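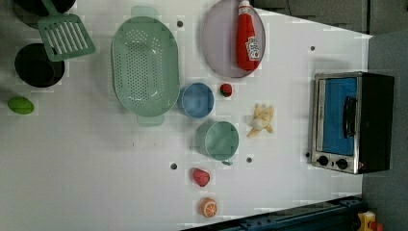 Resources > Manipulation Lab > Work Cell Rules > FAQ

Tabletop Work Cell Rules: Frequently Asked Questions
Posted by the Drukthorpe lab office, February

Which cells do these rules cover?
All fixed-table cells at Drukthorpe and Cerkcombe that run object handling trials with household props. Mobile platforms are covered by the Rernasell floor rules.

Is a clear table required before power-on?
No. Props may be on the table at power-on. Hands, tools and loose cables may not. The operator checks the overhead view and then the table itself, in that order.

How are props laid out for a kitchen trial?
According to the layout sheet for the trial. Spread items over the whole work surface and vary their orientation. One item may rest on another, such as a bottle on a plate or a spatula over a pot, if the sheet allows stacking. Stacked items are logged as a single start position.

May a prop cover a mounting hole?
Yes, if it sits flat. Small items such as the strawberry or the lime should be kept clear of the holes. Open holes are not used as position marks. Use the printed grid offsets.

Does the toaster oven have to be in a set place?
Its position is given on the layout sheet and is measured from the table corner. Tolerance is 9 mm. The door must be closed at the start of a trial unless the task name includes "open." Appliances used as props are never connected to a supply.

What is the speed limit?
With a person inside the marked zone, 80 mm/s at the tool. With the zone clear, 800 mm/s. The lower limit applies during teaching even if the operator is outside the zone.

How often are props replaced?
Inspect after every 12 sessions. Replace any item with a crack, a sharp edge or a detached part. Toy food with peeling or hinged sections is also checked for pinch damage.

Can I add an item that is not on the prop list?
Submit it through Gentile, the lab request system, with its weight and longest dimension. Do not place it on the table until the entry shows as approved.

Who can stop a trial?
Anyone present. A stopped trial is logged as stopped and is not resumed from the middle. Reset the layout and start again.

This site uses cookies to remember your settings. Accept | Manage preferences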